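Floral wallpaper with a dark exposed ceiling, yes or no?
Nornthorpe Home Forum > Walls, Paint and Paper

11 replies

violetsandvinegar
22 Jun 2021

Hi all, long-time reader, and I finally have something to fight about! We're redoing the back corner of our shop unit (it's where we keep towels and odds and ends, long story) and the ceiling is staying exposed, painted gray, pipes and ducts and all. My partner wants plain white walls. I want flowers. BIG flowers. I fell hard for a cream paper with purple violets on it and now I can't look at anything else.

I know the usual advice is brick or white paint under an industrial ceiling. But it feels so cold to me in there already! We did one corner first to see if we could live with it, and I've been walking past it ten times a day going back and forth.

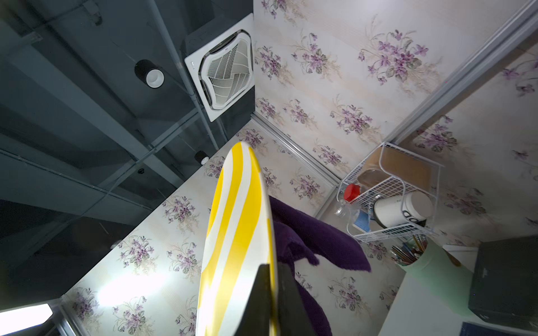 Looking up into the violet corner, purple towel and all

So be nice, but be truthful. Does it work or does it look like my grandma's bedroom lost its ceiling?

skisstead_sue
It works!! I love the green leaves against that dark gray, and the purple towel hanging there really picks up the violets. Keep going and don't let anybody talk you into white.

plumbline77
Gonna disagree, sorry. I like the paper and I like the ceiling, I just don't like them meeting. There's so much going on up top with the ducts and beams, and then the wall is just as busy. My eye doesn't know where to sit down. I'd run the paper partway up and paint a plain cream band above it.

violetsandvinegar
Hmm, a band. I thought about a band. Would it make the wall look shorter though? I don't want to lose height, the height is the only nice thing the unit came with.

plumbline77
It might a little. Put it in the same cream as the background of the paper and I don't think you'd notice much.

cusora_kate
Can we talk about the white trim down the corners? I'd change that before I'd touch the paper. White next to cream always looks like somebody ran out of the right color. You can get corner trim in a cream finish, or just paint what you've got. Rough it up with fine sandpaper, use a metal primer, two thin coats. I did mine in an afternoon and the longest part was the masking tape.

skisstead_sue
Oh I didn't mind the white trim, it goes with the AC unit and the wire basket. If you paint the trim then those stick out more, don't they?

cusora_kate
The AC is going to stick out whatever she does lol. It's a big white square on a dark ceiling.

violetsandvinegar
The AC stays white, I asked, and the landlord got very firm with me. I kind of like the pinwheel shape of the slats at this point, it's a bit like another flower if you squint.

oldmangutters
My two cents is lighting. I see black spotlights up there and a bright panel down in the corner, and the panel is throwing glare right on the paper. A pale paper next to a light like that is going to wash out, and you paid for those violets. See if you can put a diffuser on it or dim it. Then aim a spot at the wall if yours tilt.

violetsandvinegar
Now THAT I can do. I'd stopped noticing the glare and now it's all I can see, thank you, I think?

And the yellow and white stripes, do we feel okay about those with the purple? I've got more things in that pattern and I was going to keep them in this corner.

skisstead_sue
Yellow and purple, yes, always. Pansies!

plumbline77
Stripes AND violets AND ducts. I need a lie down.

cusora_kate
Fewer striped things is my vote. One or two, and the rest plain. And swap that red jar lid in the basket, it's the only red up there and I keep looking at it.

violetsandvinegar
The red lid is staying, I have to draw a line somewhere! Okay, decision for now: more paper, trim painted cream, something done about that panel. I'll ask about the band when I've stopped sulking over it. Does anyone know if a regular paste is fine on old painted drywall or do I need to size it first?

oldmangutters
Wash it, let it dry, then size it. Glossy paint needs a sanding too.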